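Ticket: Neritz graphics card drops to low power state under load
Status: Resolved
Reported by: Matúš Jireš
Site: Cavville

Symptom
Core clock falls to idle level after 10 to 15 minutes of rendering and stays there until reboot. No driver crash and no artefacts. Fans keep running at load speed. Event log shows nothing from the display driver.

Checks carried out
Driver removed in safe mode and reinstalled clean. No change.
Card moved to the second slot. No change.
Power limit lowered by 20 per cent in the Jellitz utility. Fault still occurs, but later.
Temperatures logged throughout. Core and memory both within limits when the clock drops.
Supply swapped for a known good Šindelář unit with its own cables. Fault gone.
Original supply refitted using the Šindelář cables where the pinout matched – fault still gone.

Cause
The reporter's second eight-pin lead was a daisy chain from the first. One plug had a pin pushed back in its housing, so the card was seeing a low voltage on that input and throttling. Readings were up to 200 mV lower than on the other connector.

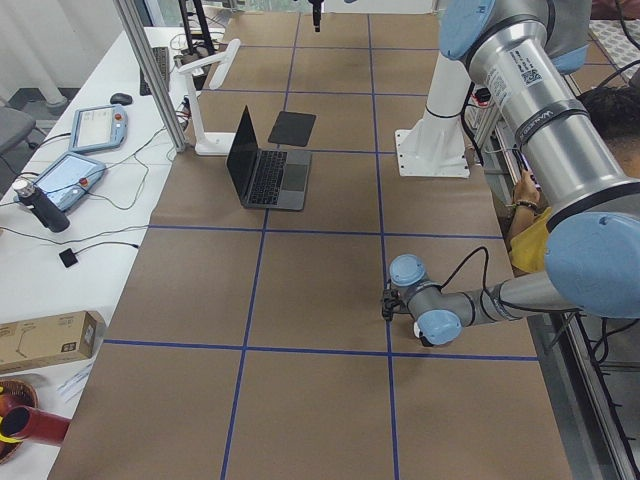
Fix
Daisy-chain lead discarded. Two separate leads fitted, one per connector. Power limit returned to default in the utility and the saved profile deleted, as it reloads at start-up otherwise.

Rendered overnight with no clock drop. The coil whine reported in October is a separate matter – see the older ticket. Closing this one.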